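Comparing two simulated grippers without fooling yourself
Kiri Dunstan
6 min read

Most gripper comparisons I read are worth very little. Someone runs the vendor's demo, swaps one model for another, sees a bigger number and writes it up. I did the same with the Ishida and Trikach two-finger models when we first set up the kitchen world at Casbridge, and I had to take the results back. What follows is the method I use now. It is slower and the numbers are less flattering.

You need a simulator that lets you fix the random seed, a wrist camera on the arm, and models of both grippers with the same mounting flange. If the flanges differ, sort that out first, or you will be measuring the flange.

Step 1. Pin everything that isn't the gripper

Same arm, same controller gains, same camera position, same start pose. Write the settings to a file and load them from that file for both runs. Do not trust yourself to type them in twice. I once lost a good part of June to a gain that had been changed on one side only.

Check the contact settings as well. Friction on the fingertips is often set by whoever made the model, and it is often set kindly. Give both grippers the same value, then run the whole thing again with a lower one. If the ranking flips, you don't have a ranking.

Step 2. Look through the wrist camera before you run anything

Drive the arm slowly to a few awkward poses and stop at each. Low down beside the counter is a good one, looking up at the overhang from below. Note how much of the view the gripper takes up, and whether you could still find the thing you meant to pick up.

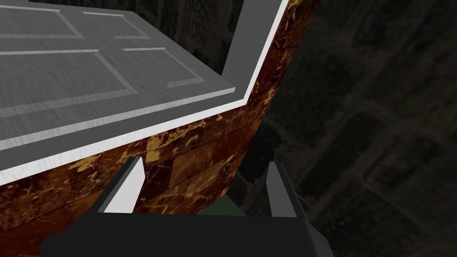

Does it matter if the palm covers part of the wrist camera's view?
It matters if your controller uses that camera for the last stretch of the approach. A script that already knows where the object is won't care, and for that reason a scripted test tells you little about how the gripper will do with a learned controller.

Save one still per pose for each gripper and keep them beside the results. Spec sheets give you finger stroke and payload. They rarely tell you what the palm hides.

Step 3. Choose tasks that can fail

A block on a bare table is no test. The first time round I had 97 successes out of a possible 200 on the harder set and was gloomy about it, but the easy set had been so easy that both grippers looked perfect and I learned nothing at all. Keep the hard set.

Use 50 starts per task, drawn from the same list of seeds for both grippers. Set a time limit of 15 seconds and count anything over it as a failure. No second goes, and no quiet removal of the runs where the arm "did something odd". Odd runs count.

Put a door in. Doors are good at showing up bad approach angles, and a round knob is a much harder ask for two flat fingers than a lever. Before you score any door runs, stop the arm partway through an approach and see where the fingers sit relative to the knob.

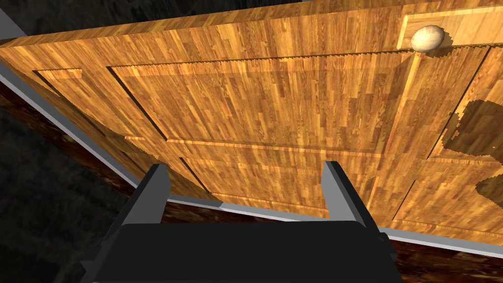
Wrist view of the panelled door, knob up and to the right of the fingers.

If a run stops in a pose like that, log it as a miss on approach. It says nothing yet about grip. Plenty of write-ups lump the two together, and then a poor planner gets blamed on the fingers — or a poor gripper gets excused by the planner.

Step 4. Swap and repeat

Run gripper A, then B, then A again from a clean start. The two A results should match if the seeds are fixed. When they don't, something in your setup is drifting and the comparison is off until you find it.

Step 5. Report the dull parts

Give the raw counts for each task, the friction values, the time limit and the seeds. Say which simulator version you used. Leave out the word "robust".

As for whether any of this carries over to real hardware, I remain doubtful. Simulated contact is a guess, and a tidy one. We plan to repeat the door task on the arm at Esbridge, and I'd treat every figure from the kitchen world as provisional until then.

Last changed 6th May: friction check moved up to Step 1.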